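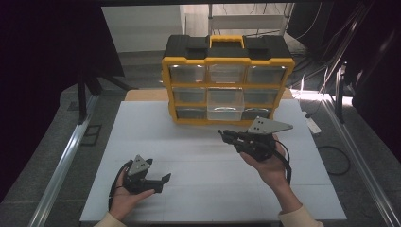 キャリーを押し入れから出しただけで、うちの猫はもうベッドの下です、病院の予約時間までに捕まえられたことがありません、と初版を読んでくださった方からお便りをいただきました。キャリーの選び方は書いてあるのに、入れ方がどこにも書いていないじゃないですか、とも。

おっしゃるとおりで、読みながら変な声が出ました。初版の私は「嫌がる場合は洗濯ネットを使いましょう」の一行で済ませていたんですよね。というわけで、改訂版ではまるまる一章を使うことにしました。

目次 | 前の章 | 次の章 | 用語集 | 索引

第4章 猫とキャリー

4.0 章のはじめに

わが家にはいま猫が二匹います。上の子は11歳のキジ白で、下の子は三歳になったばかりの黒。上の子はキャリーの扉が開いていれば勝手に入って寝ますし、下の子は長いこと、留め金のカチッという音を聞くだけで冷蔵庫の裏に消えていました。同じ家で同じごはんを食べて、同じキャリーを使っているのに、ここまで違うものかと思います。

違いの心当たりはひとつあります。上の子を迎えたころの私は暇で、キャリーを居間に出しっぱなしにしていました(片づけるのが面倒だっただけです)。下の子が来たときは引っ越しの直後で、キャリーは箱の山の奥。出すのは病院の日だけでした。つまり下の子にとって、あの箱は「出てきたら注射」の箱だったわけです。そりゃ逃げますよ!

この章では、いったん「出てきたら注射」になってしまった箱を、どうやってふつうの家具に戻していくかを扱います。行動学の用語も少し出てきますが、用語は覚えなくてかまいません。第2章を飛ばしてきた方は、52ページの「猫の緊張のサイン」だけ先に見ておいてください。耳と尻尾の話を知らないと、4.3以降で進んでいいのか戻るべきなのか、判断に困ると思います。

この章を読むと、次のことができるようになるはずです。

・自分の猫がキャリーのどこを嫌がっているのか、見当をつける
・キャリーの置き場所と中の敷物を決める
・扉を閉めるところまでの練習計画を、自分の家の都合に合わせて立てる
・練習が間に合わないまま病院の日が来たときに、どうにかする

最後のひとつは本文では4.7に入れました。今まさに予約が迫っている方は、そちらから読んでください。猫が具合を悪くしているなら、練習より受診が先です。

4.1 嫌いなのは箱か、箱のあとに来るものか

「うちの子はキャリーが嫌い」とひとことで言いますが、よくよく観察するといろいろです。狭いところが苦手な子。持ち上げられて足元が揺れるのが苦手な子。前に乗った車の匂いが残っているのがだめな子。箱そのものは平気なのに、箱を持った人間の歩き方が怖い子もいます。

この最後のやつ、私は下の子で思い知りました。病院の日の私は、どうも早足になるらしいんです。早足で、しかも猫と目を合わせないようにしながら、やけに優しい声を出す。家族に言わせると「泥棒みたい」だそうで、あれでは箱がなくても逃げたくなるだろうと言われました。

そこで最初の課題です。練習を始める前に、キャリーを部屋の隅に置いて、何もせずに過ごしてみてください。おやつも入れない、猫も呼ばない。いつもどおりお茶を飲んで、テレビでも見ていてください。そのあいだに猫がどこを通るか、どの距離で立ち止まるか、匂いを嗅ぎに来るかどうかをメモします。紙の切れ端で十分です。

箱を置いただけで部屋に入ってこなくなる子は、箱そのものに嫌な記憶がついています。平気で横を通るのに、こちらが立ち上がると逃げる子は、箱より人間の動きを見ています。前者は4.2から順番に、後者は4.2を軽く済ませて4.5の「人間のほうの練習」に時間をかけるのがおすすめです。

どちらにも見える子、いますよね。下の子がまさにそうでした。迷ったら前者として扱ってください。ゆっくりすぎて困ることは、まずありません。

コラム 道具の話を少しだけ

よく聞かれるので書いておきます。わが家で使っているのはHjaltestedの上開き式で、約3,000円でした。屋根の部分がまるごと外れる型で、下半分だけをベッドとして置いておけるのが気に入っています。以前はIrkonの布製を使っていましたが、上の子が中で踏ん張ると側面がぐにゃっと曲がるので、今は折りたたんで予備にしています。軽さでは断然こちらなので、徒歩で通院する方には悪くないと思います。

敷物はPruloのフリースを一枚。とはいえ、新品よりも猫がふだん寝ている毛布のほうがずっと強いです。洗いたてもいけません。洗剤の匂いがすると、下の子は前足を一本だけ入れて、じっと考えて、引っこめます。

すでに家にあるキャリーで、屋根が外れない横開き式だという場合も、買い替える必要はないと考えています。扉が外せるなら、練習の最初のうちは外しておきましょう。ネジは小袋に入れて、本体にテープで貼っておくこと。私は一度これをなくして、1月の寒い朝に荷造りひもで扉を縛って病院へ行きました。待合室で隣の柴犬にずいぶん見られました。

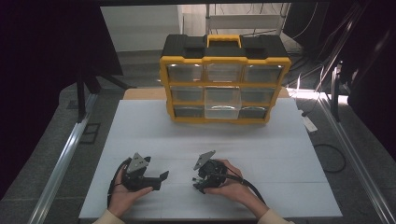 4.2 置きっぱなしにする

最初の段階でやることは、置くだけです。ただし置き場所には少しこだわります。

猫がもともと通る道の途中で、なおかつ通り道をふさがない場所がいいです。窓辺のそば、ソファの横、本棚の下あたり。玄関は避けてください。玄関は「出かける」場所で、病院を思い出す子が多いですし、宅配便のたびに騒がしくなります。床が冷たい部屋なら、下に段ボールを一枚敷いておくと滑り止めにもなって一石二鳥です。

入口は壁に向けず、部屋のほうへ。猫は中から外を見張れる場所を好みます。高いところが好きな子なら、安定した低い台に載せる手もありますが、乗ったときに少しでもぐらつくようならやめておきましょう。一度揺れると、また最初からです(やりました)。

置いたら、あとは放っておきます。のぞきこまない。入ったときに「えらいねえ!」と叫ばない。これが私には本当に難しくて、下の子がはじめて頭を入れた日、うれしさのあまり声を出してしまい、その後しばらく箱に近寄ってもらえませんでした。あの日の自分の口をふさぎたいです。

どのくらい待つのかというと、下の子の場合は、自分から全身を入れるまでに18日かかりました。一晩で入る子もいますし、もっとかかる子もいます。日数を目標にすると人間が焦るので、カレンダーよりも様子を見て決めましょう。次の状態になっていたら4.3に進んでかまいません。

・箱の横を、歩く速さを変えずに通る
・箱のそばで毛づくろいをしたり、横になったりする
・人間が同じ部屋で立ったり座ったりしても、箱から離れない

全身が入っていなくても大丈夫です。4.3では入口の外からおやつを使い始めるので、頭を入れる気配がなくても練習になります。

多頭飼いのお宅では、できれば猫の数だけキャリーを用意したいところです。先に慣れた子が占領してしまって、苦手な子が近づけないことがあります。わが家も上の子が昼も夜も入りびたりで、下の子は遠くから眺めるばかりでした。Vandisの中古を一台もらってきて、離れた部屋に置いたら、夜中にこっそり使われた形跡(黒い毛)があって、朝からにやにやしたものです。

やってみよう

記録用紙は巻末にありますが、手帳の余白でもできます。書くのは、箱にいちばん近づいたときの距離と、そのときの耳の向きと、自分が何をしていたか。三つめを忘れがちなので気をつけてください。あとで読み返すと、掃除機を出した日だけ遠かった、というようなことが見つかります。

家族がいる方は、それぞれ別の紙に書いて見せ合ってみてください。うちでは私の紙に「落ち着いている」とあった同じ夜が、家族の紙では「尻尾が太い」になっていました。尻尾は見ていませんでした。

続きは4.3「入口でおやつ」へ。小さくちぎったおやつを、ひと握り用意しておいてください。

最終更新:2026年7月

当サイトでは、表示の改善のためにCookieを使用しています。閲覧を続けると、Cookieの使用に同意したものとみなされます。 同意する | 設定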